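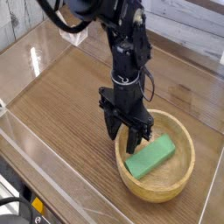

Que présentent les élèves lors de la visite du lycée Fekete ?
Un projet de manipulation automatisée mené sur deux semestres, du câblage du bras jusqu'à la rédaction du protocole d'essai.

Compte rendu de visite – section robotique, site de Homent
23 octobre 2021

La délégation de l'association Irnus a été reçue à l'atelier de la section robotique, dans le cadre des visites annuelles d'établissements partenaires. L'accueil s'est fait en salle de réunion, où l'équipe pédagogique a rappelé l'organisation de l'enseignement : un tronc commun de programmation, puis un travail en groupe dont le sujet est arrêté en juillet pour l'année suivante. La section compte cette année 20 élèves, répartis en équipes de taille inégale selon les sujets.

Le projet retenu pour la démonstration porte le nom de Fivenico. Il consiste à faire saisir un objet léger par un bras articulé et à le faire déposer dans un récipient. Les élèves tiennent un cahier d'essais, dans lequel chaque tentative est consignée avec les réglages employés et l'observation du binôme. La délégation a pu consulter ce cahier, dont la tenue est soignée, à l'exception des premières pages, où les unités ne sont pas toujours indiquées.

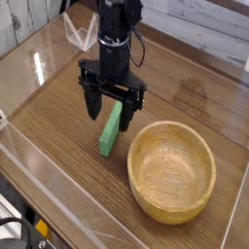

La question de la prise a occupé la plus grande partie des échanges. Les élèves ont expliqué que l'orientation de l'objet au départ conditionne toute la suite du mouvement, et que le programme doit en tenir compte avant la fermeture de la pince. Un bloc vert posé debout, sur son petit côté, entre deux doigts encore écartés, laisse peu de marge à un défaut d'alignement. L'équipe a donc prévu une approche verticale lente, suivie d'un arrêt avant serrage. Le réglage de cet arrêt a demandé à lui seul environ 13 séances.

Les visiteurs ont ensuite interrogé les élèves sur la répartition des tâches. Trois d'entre eux se consacrent à la commande du bras, les autres à l'exploitation des relevés et à la documentation. Les rôles sont échangés en cours d'année. Cette disposition a été jugée utile, bien qu'elle ralentisse l'avancement du projet au moment des changements. Quant au dépôt, l'équipe distingue dans son protocole la descente au-dessus du récipient, l'ouverture des doigts et le dégagement du bras,

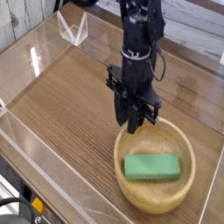

chacune de ces étapes faisant l'objet d'une ligne séparée dans le cahier d'essais. Un essai n'est déclaré valable que si le dégagement s'effectue sans déplacer le récipient. La délégation a suggéré d'y ajouter la position finale de l'objet, ce que les élèves ont accepté d'étudier.

La visite s'est achevée par un entretien avec la direction de l'établissement. Deux demandes ont été enregistrées : le prêt de documentation technique en langue française et l'ouverture de l'atelier aux classes de collège de Homent. La première relève d'Irnus et sera instruite par son secrétariat ; la seconde reste à l'appréciation du lycée.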